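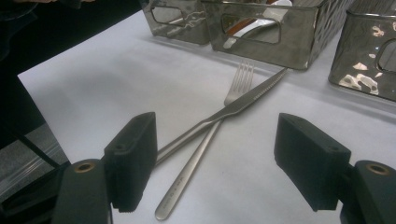
Checklist sécurité avant ouverture – salle, buffet et office

Mise à jour : janvier

Je remplis cette fiche à chaque réception au domaine Clemside, et comme on me la réclame souvent, je la mets en ligne avec mes commentaires de la dernière tournée. Prenez ce qui vous sert, barrez le reste !

1. Issues de secours
Dégagées, déverrouillées, blocs lumineux allumés : OK
Je pousse chaque porte moi-même, à fond, jusqu'à sentir l'air du dehors. Côté jardin, il y avait encore un chariot de chaises devant le battant (je râle, je pousse, je coche).

2. Allées entre les tables
Passage libre partout : À REVOIR
Le plan prévoyait 14 tables et ça passait très bien sur le papier. Une fois les chaises tirées, l'allée du fond devient un couloir à crabes. J'ai fait tourner deux tables d'un quart de tour et on respire mieux, mais je veux revoir ça avec les convives assis.

3. Nappes
Pas de pan qui traîne par terre : OK après correction
Mon grand classique. Une nappe trop longue côté passage, un talon dedans, et toute la vaisselle suit. J'ai remonté deux pans avec des pinces. Les épingles, c'est non, on les retrouve toujours avec le doigt.

4. Couverts et lames
Couteaux comptés au départ et au retour, rien de tordu ni d'ébréché : OK
Les couteaux à dents passent pour inoffensifs, et pourtant c'est avec eux qu'on se coupe à la plonge, quand ils dorment au fond d'un bac d'eau trouble. Chez nous ils ont leur bac à part, manches du même côté.

5. Buffet chaud
Bacs stables, couvercles à portée, sonde de température propre : OK
Le chaud doit rester au-dessus de 63 °C, je note la valeur sur la feuille de l'office et pas sur ma main (oui, je l'ai fait). Les brûleurs ne s'allument qu'une fois l'eau versée dans les bains-marie. Le couvercle du réchaud Mumell ferme mal, je l'ai mis de côté avec une étiquette rouge.

6. Électricité
Rallonges déroulées en entier, câbles scotchés au sol, rien sous les nappes : À REVOIR
La multiprise Skisemeck derrière le bar alimentait la machine à café ET la bouilloire. Débranchée aussitôt ! Il faut une deuxième ligne, je l'ai demandée et je la redemande ici.

7. Extincteurs
Visibles, plombés, contrôle à jour : OK
Celui de l'office était caché derrière un manteau. Le manteau a trouvé un cintre.

8. Bougies
Dans un verre haut, loin des serviettes et des fleurs séchées : OK
On en avait 30 pour la soirée, toutes sous verre. J'ai quand même retiré celle posée près du rideau.

9. Sol de l'office
Sec, tapis à plat, balai et serpillière accessibles : OK
Le coin du tapis devant la plonge rebique encore. Je l'ai recollé, à surveiller.

10. Trousse de secours
Complète, non périmée : À COMPLÉTER
Il reste 7 pansements bleus et plus une seule compresse pour brûlure. À commander chez Nwankwo avec les gants.

Ma tournée commence à 16 h, avant l'arrivée des extras. Je repasse à 18 h 30 pour les points à revoir, et je ne signe la feuille qu'après ce second passage.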